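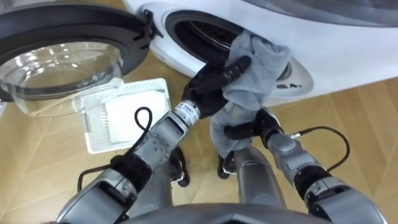
A gray towel at the drum of the lower machine.

About Us

Pandis is a household laundry school. We teach people how to wash, dry, fold and put away the things a home uses every day: towels, sheets, work clothes, table linen, baby clothes, sports kit. Courses are open to anyone over 16 and no experience is needed. Most of our students come because they have moved into a first apartment, started a job in housekeeping or home care, or taken over the laundry for a parent.

The school was started by Gönül Türkmen in a rented room on the second floor of the old Staladton building. She had worked in hotel laundries and kept being asked the same things by friends: why towels go stiff, why whites turn gray, what the third drawer compartment is for. The first course had three students and one machine. We now teach 171 students a year, in small groups, and the Staladton room is still where the basic course is held.

What we teach

The basic course covers one full load from start to finish, and then the same again with a different fabric. Students learn to sort by fiber and by how dirty a thing is, read a care label, check pockets, measure detergent, and load a drum so there is room for the water to move. Towels come first. They are hard to ruin, and they show very clearly when the machine has been packed too full or the detergent has been overdone.

Front loaders get a full session. Students learn to wipe the door seal, including the fold at the bottom where lint and coins collect, and to leave the door open after a wash so the drum can air out. We also cover the filter, which many people have never opened. Bring an old towel for that session, as there will be some water on the floor.

Unloading is taught as its own step. Put the basket on the floor directly under the door before you reach into the drum. Pull out one piece at a time, shake it once and let it drop into the basket. If two pieces are twisted together, untwist them at the door – pulling hard on one end stretches the hems. Then feel around the back of the drum for socks.

The second course is about drying and folding. It covers line drying, tumble drying, flat drying for knits, and three ways to fold a bath towel depending on the depth of the shelf. Ironing is a separate evening class taught by Phyllis Horrocks.

The laundry room

We teach on ordinary home equipment. The floor is wood-patterned, the machines are white front loaders stacked one above the other, and the basket is plain white plastic with open sides so air can get through. A stacked tower suits a small home, and many of our students have one or will have one. It does ask for slightly different habits. The lower drum is close to the floor, so we teach people to kneel or squat and to keep the basket near. The upper door is at face height for a lot of people, so look before you stand up.

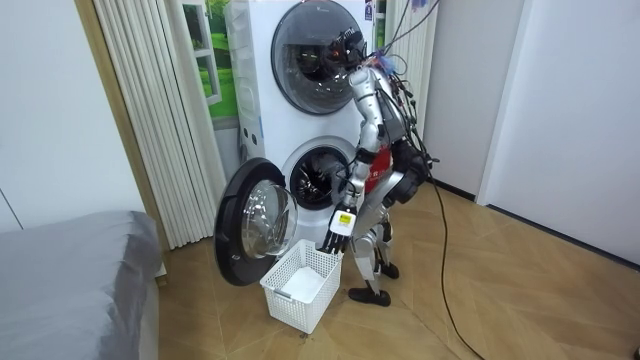
Delyth Humphreys wrote to us after the basic course in November to say that she had been unloading onto the top of a chair for years and picking socks up off the floor every time. She now keeps a basket under the door, and she asked whether we would consider a short class on duvets. We have added one. It runs for one morning and is limited to six people.

Who we are

Gönül Türkmen – founder, basic course
Yiran Pan – drying and folding, fabric care
Phyllis Horrocks – ironing and table linen
Imogen Sowerby – bookings and student questions

Fees and practical details

The basic course costs $70, and the full program, with both courses and the ironing class, costs $300. Detergent and practice towels are provided. You are welcome to bring one item of your own that you are unsure about, clean or not, as long as it fits in a regular grocery bag. Please do not bring anything that has been treated with solvent or fuel.

The Staladton room is reached by stairs or by the elevator at the rear entrance. If kneeling is difficult for you, tell Imogen when you book and we will have a low stool ready by the machines.

Page last updated 4 Jun 2022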